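Kendden Recipe Cards: read me first

Hi, I'm Hilde Vermeulen, and I typed up most of what's in this folder. It's a collection of 700 handwritten recipe cards from families in and near Kendden, turned into plain text so you can search them, cook from them or do whatever you like with them. Mostly soups, cakes and pickles, plus a surprising amount of rhubarb!

Last updated May 11, 2020.

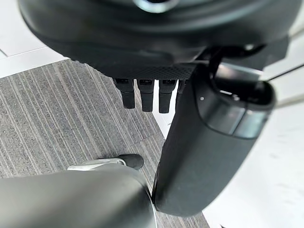 Gray striped carpet and white floor tiles.

What's in the folder

cards.csv has one row per card: title, ingredients, method, family name, and the decade if we could work it out. notes.txt is where Bram Vanhove and I argued about handwriting (he usually won). The scans live in a separate download — they're big, so grab them only if you want to check our reading.

I kept the old spellings in the title column. If you're searching for a dish, try the plain_title column first, where I've tidied things up.

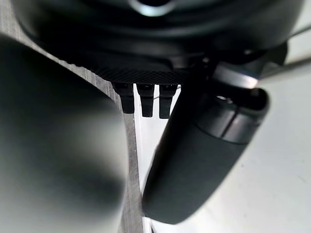 Measurements

Oh boy. Some cards say "a cup" and mean a coffee cup, some mean a teacup, and the Van Acker cards use a tin that was thrown out years ago. I left all of these exactly as written. The grams column is my own guess and it's blank whenever I didn't trust myself. Oven temperatures are in Fahrenheit, except for the 20 cards from Fumberg, which only say "slow" or "hot."

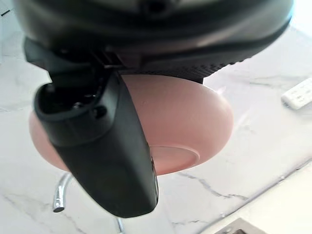 Known problems

Two cards are in there twice with different titles, and I can't decide which to drop. Cor Geerts found a plum cake with no flour in it, which may be a missing line or may just be a very odd plum cake. Anything I couldn't read is marked [?]. The Grimell batch came in last August with water stains, so expect plenty of those.
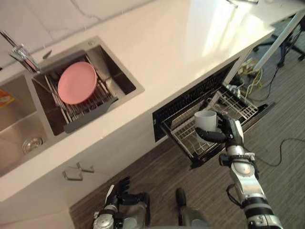
Can I print these in a club cookbook?
Go ahead, as long as you keep the family names with the recipes and leave out any row marked "private."

Fixes go to me or Roel Verbeke. Please include the card number — "the one with the onions" covers an awful lot of cards.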